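Wednesday, cloth grasp: contact detection and the timestamp problem
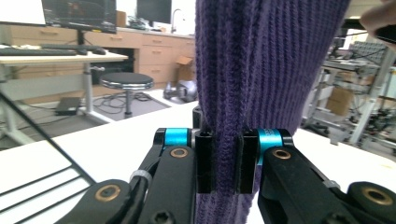
Purple ribbed knit between the finger pads, wrist view.

Picking up where the March notes stop. The grasp-state estimator in Hener still flips between "held" and "open" on thin knits. Width alone is a poor signal with fabric: the gap at contact is so close to the fully closed gap that the threshold sits inside the encoder noise. Rigid objects never showed this.

Changes today:

Replaced the fixed width threshold with a two-input test, width rate plus a small image patch between the pads. The patch classifier is the old Isah head, retrained on crops only. No depth input. Depth on the pads is mostly holes at that range and was making things worse.

Added hysteresis. State has to hold for 20 consecutive samples before it is published. Siriporn Prasertsri wanted this in the planner instead. We left it in the estimator for now so that replay and live share the same code path. Revisit if the planner needs the raw signal.

Patch location is computed from the linkage model, so it tracks the pads as they close. The first version had the crop origin in the wrong frame and was happily classifying a piece of the left mounting block. Cyan in every crop, should have caught it sooner. Fixed, and there is now a debug overlay (flag: show_patch).

Timestamps. Width and image streams come through Sindoveo on separate clocks. Offset drifts over a long log, and by the end of the 2000-sample replay the width edge leads the image edge by enough to break the two-input test. Resampling both onto the image clock before fusion removes most of it. Have not looked at what is left.

Replay on 400 stored grasps: the flipping is gone on the ribbed knits. Still wrong on a handful where the fabric enters the gap folded. The patch says "held" before the pads have closed on anything, because the fold fills the crop. Width rate should veto this and doesn't. Suspect the filter lag, some 700 ms with the current settings, far too long.

To do:
- shorten the width filter, rerun the same replay
- log raw and published state side by side
- add folded cases to the Isah crop set
- ask Sarkmont whether the encoder driver can stamp at source
- merge the frame fix separately, the planner branch needs it

Branch is pushed, not merged. Config changes are in the estimator file only.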